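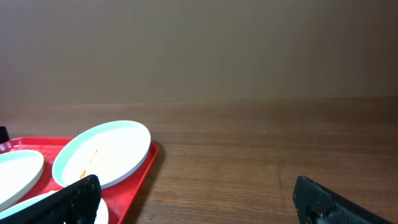 Session 4: Clearing, carrying and scraping

Notes to go with the practical. Annelore Steinbach, Fulbridge Evening Catering Course

Right, these are the notes I promised, tidied up a bit from what I scribbled on the board. If you were there you can skim them. If you missed it, read the whole thing and then come in ten minutes early next time so I can see you carry a tray before the others arrive.

We spent the last session on laying up, and everybody likes laying up (so do I, it's the pretty part). Clearing gets treated as the bit at the end when you're tired and want your coat. But guests are still sitting there while you do it, and a badly cleared table is what they'll be looking at over their coffee.

1. Getting the tray ready

We use the red plastic trays for all the practicals. They've got a raised rim and a shallow pattern of little ridges moulded into the surface, which gives the plates something to sit on. Don't trust the ridges too much, though! A wet plate on a wet tray will still slide if you tip it, and I've got a stain on my good shoes from Ledo Hall to prove it.

Before you go out on the floor:

Wipe the tray, top and underneath. The underneath gets forgotten and then you put it down on somebody's tablecloth.

Dry it properly.

Check the rim for cracks. Any cracked tray goes on the shelf by the back door and you tell me about it.

Have your cloth with you, folded, over the arm that isn't carrying.

2. Where the tray goes

If there's a side table or a stand, use it. I know it looks terribly smart to sweep round the room with a loaded tray on one palm, and a few of you are itching to try, but we're saving that for session seven. For now the tray goes down flat on something solid and you bring the plates to it.

On a bare wooden table, lower it straight down and don't push it along once it's there. Grit gets trapped underneath and you'll scratch the finish. The tables at Fulbridge have had nearly 30 years of this and you can see where people have been shoving trays about. If you need to turn the tray, lift it, turn it, put it down again. Keep the whole of it on the table as well, no corners hanging out over the side for someone's hip to find.

3. Loading

This is where the questions came, so I'll go slowly.

Ovals are awkward. Round plates are easy because it doesn't matter which way they go, but with the white ovals with the pale green rim you have to think. Put the first one down with its long side running the same way as the long side of the tray. Then fit the next one beside it, and don't let one rim ride up over another. When rims overlap the top plate rocks, and a rocking plate is a noisy plate, and sooner or later it's a chipped one.

The heaviest thing goes in the middle, or as near as you can manage. If you're carrying against your body, shift it slightly towards you. Small things like pepper pots and sauce dishes can tuck into the corners against the rim, but be mean about it. Two little things, fine. Six little things and you've got a skittle alley.

Three ovals on a tray is plenty for a beginner. Somebody asked me what the record was and I'm not telling you, you'd only try to beat it.

When can you stack? When the plates match, when they've been scraped, and when there's no cutlery hiding between them. Big ones at the bottom, obviously. And never in front of the guest! Lift the plate away, turn towards your tray, and do your stacking there.

4. Reading the plate before you scrape it

I've nicked this from Mr Sarkar, who taught me when I was younger than most of you, and who used to make us stand and look at every plate for a slow breath before we touched it. It felt daft for a week and then it became a habit.

Look at the big plate in the photo at the top of these notes. It's mostly clean, and then there's that thin orangey-brown streak running slantwise across it, a bit crumbly. With a plate like that you don't need to go at it with a knife. A silicone scraper, one firm stroke along the line of the food, tipping into the bin as you go, and it's ready for the rinse. Scraping across the streak spreads it wider, which means more rinsing.

What I'd like you to sort by, at the scraping station:

Nearly clean plates, with a streak or a few crumbs. One stroke and into the rack.

Sauce plates. Scrape, then a quick rinse under cool water before they go anywhere near the hot. Egg and starchy sauces set hard if you hit them with heat first.

Plates with real leftovers. These go to the food waste caddy and get emptied fully, including the bit under the lettuce.

Anything stuck. Soak it. Please don't scrub at a dry plate with the green pad, you'll take the shine off the rim.

Have a think about what the leftovers are telling you as well. If 60 plates come back and they've all got the same heap of carrot on them, somebody should tell the kitchen about the carrots. Front of house sees this long before the chef does.

5. Lifting

Both hands, one on each short side, thumbs up over the rim and fingers flat underneath. Bend your knees a touch, bring the tray to your middle, then straighten. Have a look at your route before you lift (bags, chair legs, small children, the step by the serving hatch).

If the tray feels wrong when it's an inch off the table, put it back. You're allowed. Move one plate and try again. I do this all the time and I've been at it since before some of you could walk.

Call out when you go through a door. "Coming through" is fine, loud enough to be heard over the dishwasher.

6. If something goes

It will, at some point. Let it fall. I mean it, don't grab at a falling plate, hands mend slower than crockery gets replaced. Put down whatever you're still holding, keep people back, and fetch the dustpan and the thick gloves. Broken bits go in the marked tub and never in a black sack. Then wipe the floor with damp kitchen paper to pick up the splinters, and write it in the breakages book. I won't be cross about the breakage. I might be a little cross if it isn't in the book.

Practice before next time

Do this at home with whatever tray you've got. Put two or three plates on it, carry it from the kitchen to the furthest room and back, 10 times. Empty plates to start with. Once that's easy, put a tablespoon of water in the middle of the biggest plate and see how much is left when you return. My other half thinks this is very funny to watch — ignore anybody who laughs.

Then write me half a page on a meal you've cleared, at home or at work. What was on the plates when they came back, what order you took them in, what you'd do differently. It needn't be elegant.

To bring: apron, flat shoes, hair tied back, and the Jeltus booklet if you've still got it, pages on glassware. Glasses are a whole other business and they get their own tray.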